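4.3 Checking the approach pose in simulation

Run this check before powering the Volano arm on the bench. The Skelex kitchen model must already be loaded (see 4.2).

1. Start the Obura controller in simulation mode and wait for the status line to read READY.
2. Set the joint speed limit to 5 per cent.
3. Load pose 321 (coffee machine, approach). The hand should come to rest above and in front of the machine.
4. Rotate the view and look for overlap between the arm and the wall cupboards.

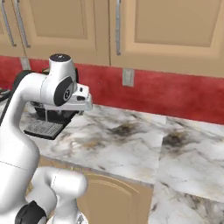 5. Open the clearance panel and read the smallest value. If it is below 155 mm, raise the approach height and repeat from step 3.
6. Save the pose. The file is written to the Drukon project folder.

Note: The clearance panel measures from the outer shell of each joint. Cables added to the real arm are not included.

Note: Error 2624 means the worktop height in the model has not been set. Enter the measured height of your own bench and reload.

CAUTION: Do not copy a pose to the real arm until step 5 gives a pass. Keep the emergency stop within reach during the first run.

Section revised 9/7/25.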